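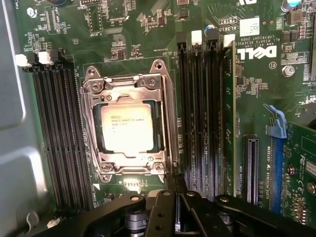 Bank holiday at the club, 5 May 2025

I had every intention of spending the day in the garden and instead I spent it indoors in Brirnthorpe with my sleeves rolled up, looking down into an old Dell. I don't regret it one bit (the beans can wait, and anyway it clouded over by eleven). Fadwa had got us the key for the whole day, so there was no clearing up at four for the badminton people, and I think that did us more good than any amount of clever programming.

We are still on the Nokberg task, which I have moaned about in these pages often enough. The arm has to do a proper bit of computer repair by itself: processor, then memory, nothing dropped and nothing bent. It sounded such a small thing when we put our names down in December! I remember saying we'd be finished by Easter and have time over to make a nice poster.

The morning went on the approach to the socket. I like that Xeon, it's a handsome old thing sitting in its metal frame, but it is dreadfully shiny, and with the lights on you get a great white glare across the top and can hardly read the lettering. The wrist camera doesn't care for it either. Fadwa Metwally, who has more patience than the rest of us put together, went back and forth to the light switches trying one row and then the other, and in the end we left the window row off and worked in a sort of gloom, and the numbers settled down beautifully. We wrote that in the log in capitals so we don't forget it by next time, as we did with the business about the table feet.

The retention lever is still our job and not the arm's. I had hoped we might let it have a go, but it's a stiff, springy bit of metal and Fadwa said quite firmly that she wasn't going to spend her evening hunting for another board. Fair enough. We open it and close it by hand and take the penalty, and if there's time at the end of term we'll think again.

Lunch was cheese rolls and the last of my ginger cake, eaten in the corridor (no crumbs near the machine, my own rule, and I was the one who nearly broke it).

Then the afternoon, which was the lovely part. We ran the arm down into the case over and over with the socket bare, only checking that it came to the right place and didn't catch anything on the way. There is so much in there for it to catch! The drive cage on one side, the cables, the graphics card lying right across the board. I stood by the stop button the whole time with my hand hovering like somebody waiting to swat a wasp.

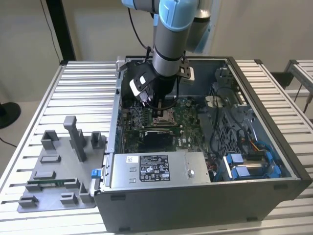
I must have said "mind the cable" two dozen times before Fadwa laughed and asked whether I was talking to her or to the arm, and I had to admit it was the arm. You do get into the way of it. It comes down so steadily, with those pale blue joints turning, and then it slows for the last little bit exactly as you would yourself if you were reaching into somebody else's sewing box.

The log says we did 17 clean descents before we stopped for tea, and I'd have gone on happily till supper. The grey fixture is much better too now that it's been printed again with the holders standing up properly. Last time I could never put a part back in quite the same place twice, and half of what we blamed on the arm was me being slapdash. I said so aloud, which was good for my character.

Two things went wrong, to be fair. The Rostov script (our name for the long one that was written during that bitter cold week) stopped on line 713 with a complaint none of us could make sense of, and then ran perfectly on the second go, and I do not trust a thing that mends itself. And I still haven't heard from Mr Hirose about whether the judges want the case lying flat or turned round the other way. I shall write to him again in the morning, politely.

Home by half past six, back aching from all that leaning over, and rather pleased. Tomorrow I must find the little screwdriver, because I've had a horrible feeling since the bus that it's in my cardigan pocket and the cardigan is on the back of the chair at the club. Beans on Wednesday if it's dry.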